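4. What owners told me about service intervals

I'll start with the thing that surprised me most, and then back up a bit to how I got there. When I asked owners of mechanical watches how often a watch ought to be serviced, almost everyone gave me a figure straight away. When I asked when their own watch had last been opened, there was a lot of humming. One man went off to find a receipt and came back with one for a different watch!

The owners came to me through the mailing list of a repair shop in Wonau and a collectors' evening in Gralton, plus a few who wrote in after seeing the notice in the Kodildale library. That gave me 328 returned forms. I threw out the ones where the watch turned out to be quartz (my fault, the first version of the form never asked) and the ones with no serial or movement details at all. What I had left was 141 forms I was happy to use, and everything in this section comes from those.

4.1 How the question was put

I asked people to think of one watch only, the one they wore most. This matters more than it sounds. Collectors like to talk about the whole drawer, and the watch they love is often not the watch on their wrist, so if you let them choose they'll tell you about the chronograph their uncle left them and not the three-hander they do the gardening in. I also asked for the time shown on the watch against a radio signal in the morning and again the next morning, dial up on a table overnight, crown left alone. It's a crude test. A proper timing machine would have given me amplitude and beat error as well, and I did use one on the watches I could get my hands on, 24 of them, which I come back to in 4.3. 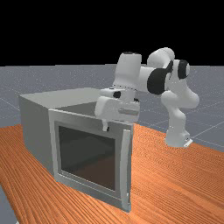
Figure 4. Computer-rendered view of a robotic arm and a boxy appliance on a wooden tabletop.

Does a watch that keeps good time still need a service?
Good timekeeping on its own tells you very little about the state of the oils, so a watch can run to within a few seconds a day and still be wearing its pivots, and I'd go by its amplitude and its age since the last clean before I trusted the rate.

I put that as plainly as I can because it was the point owners argued with me about most. They had a very reasonable view: the watch is right, so the watch is well. I held it myself for years. But rate is something a watchmaker can set with the regulator, and a tired movement that has been nudged back to time looks exactly like a fresh one if all you do is check it against the clock in the kitchen.

4.2 The answers

The forms fell into two rough camps. There were people who serviced by the calendar, and people who waited until something went wrong - the watch stopped overnight, or the date stuck halfway, or it began gaining badly after a knock. The second camp was much the bigger one. I had expected the calendar people to be the ones with expensive watches, and to a point they were, but there was a stubborn group with very ordinary automatics who sent them in like clockwork (sorry) and an equally stubborn group with costly dress watches who had never sent theirs anywhere.

Cost came up on nearly every form, usually in the margin, where I hadn't asked for it. Several people had been quoted more for a service than they'd paid for the watch, and they told me so with a good many exclamation marks. Waiting time came up nearly as often. People hate being without the thing. One owner wrote that she had put it off through two summers as she didn't want to wear anything else on holiday, and I suspect she speaks for a lot of us.

I also found that owners mixed up three jobs that a workshop keeps apart: a full strip and clean, a regulation, and a change of seals with a pressure test. Quite a few who said their watch was "serviced last year" had really had the seals done. I now think the form should have listed these separately, with a line of explanation under each. Anyone repeating this work should please do that and save themselves the follow-up letters I had to write.

4.3 The watches on the machine

Of the 24 I timed myself, 17 had gone longer since their last clean than the owner believed. I could tell from the marks left inside the case back, where the repairer had scratched a date, or from the shop's own ledger when the watch had been through Wonau before. In every one of these the owner's guess was out in the same direction, which is the cheerful one.

I'm wary of making too much of it. These were watches whose owners lived close enough to bring them in and were curious enough to bother, and the Ho method I used for reading amplitude across positions (described in section 3) is kinder to larger movements than to small ladies' calibres. I had very few of the latter. I would love to see somebody do the same with a box of them, because they get hard lives and not much attention.

The low readings were spread across old and new watches alike. Hand-wound pieces tended to look a touch better than I'd feared, the automatics a touch worse, but with numbers this small I wouldn't want to lean on that. Section 5 takes up the winding habits of the same owners.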